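Before you write to us, please look through these answers. They are for people who order our artist books and small editions, and also for shops and libraries.

## Ordering and editions

**What is the difference between the signed edition and the trade edition?**
The text and the plates are the same. The signed edition is numbered by hand on the last page, has a cloth cover, and comes in a card slipcase. The trade edition is a paperback with flaps.

**How many signed copies of *Allberg* exist?**
We made 64. Of these, 7 stay with the artist and are not for sale. When the others are gone we will not print more signed copies, but the trade edition can be printed again.

**Can I choose my number?**
We are sorry, no. Copies go out in the order in which payments arrive. If you already have a number from an earlier title and you wish to keep the same one, write to us before you order and we will try.

**Are the pages sewn or glued?**
All our books with more than one section are sewn with thread. The pamphlets of the Bailly series are stapled. A sewn book opens better after some weeks of use, so please do not press the spine flat on the first day.

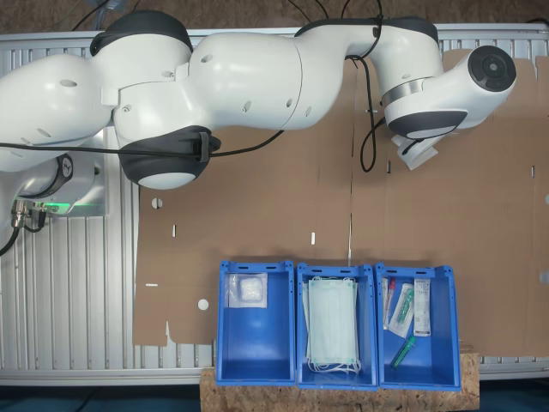
Uriel Troncoso wrote to us that his copy of *Jolach* opened well in the middle but stayed stiff in the first section, and he asked if this was a fault. It is not a fault. The first and last sections are held by the endpapers, and there the glue goes a few millimeters onto the page. You can turn the first pages slowly, a few at a time, starting from both ends of the book, and it becomes softer. If a page comes loose, this is a different matter and we replace the copy.

**Why do the colors in my copy look different from the website?**
The screen shows light and the paper reflects it. We print on uncoated paper, so the blacks are softer and the reds are a little more brown. The artists know this and they approve the proofs on the same paper.

## Shipping and returns

**When will my order leave?**
Trade editions leave our storage in Grenddale within two working days. Signed copies need more time, up to seven working days, as each one is checked page by page before it is wrapped.

**Do you ship to other countries?**
Yes. The price of shipping is shown before you pay. Import taxes are paid by the person who receives the parcel, and we cannot tell you the amount in advance.

**My book arrived with a damaged corner. What should I do?**
Please keep the box and send us two photographs, one of the corner and one of the outside of the box. Without the second one the carrier does not accept our claim.
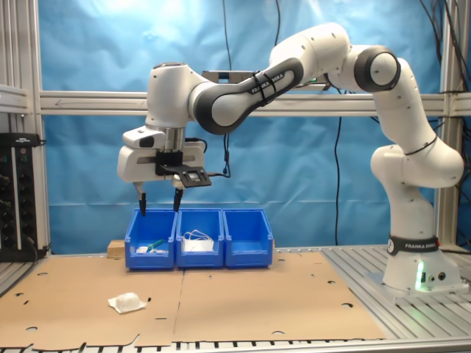 For a signed copy we first offer a new slipcase, if only the slipcase is damaged. When the book itself is damaged we can exchange it as long as there are copies left, but the new copy will have another number. Please do not send anything back until you receive our answer, because parcels without a return slip are often lost at the front desk.

**Can I return a book that I simply do not like?**
Trade editions, yes, during the month after delivery, if the book is clean. Signed copies can be returned only with the slipcase still sealed.

## Shops and libraries

**Do you give a discount to bookstores?**
Yes, on trade editions. Write to us from the address of your store and we will send the current list. The next list will be ready in February.

**Do you supply catalog records?**
We can send a simple sheet with the size, page count, paper, binding and number of plates. Complete records we do not make.

**I am an artist. May I send you a proposal?**
You may send a PDF of not more than ten pages and a short letter. We read everything, but slowly. Please do not mail us an original dummy, as we have no safe place to keep it.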